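Totness Player Guide, Section 3: Clearing a Level
By Womum Support | March
21 comments | 31 shares

Check your moves before you start.
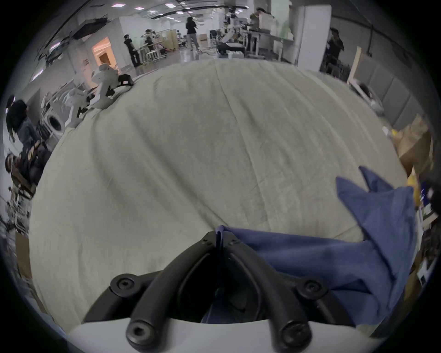
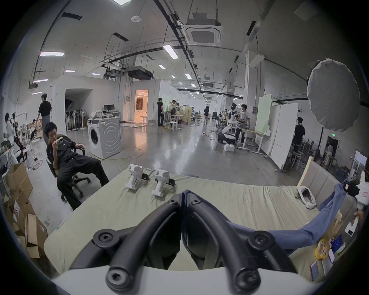 1. Tap Play on the map and read the goal card.
2. Choose up to 3 boosters.
3. Match tiles next to a locked crate to open it.
4. Score 700 points to earn the first star.

Note: Unused moves turn into bonus points at the end of the level.

Caution: Quitting early costs one life, and any boosters you chose are lost.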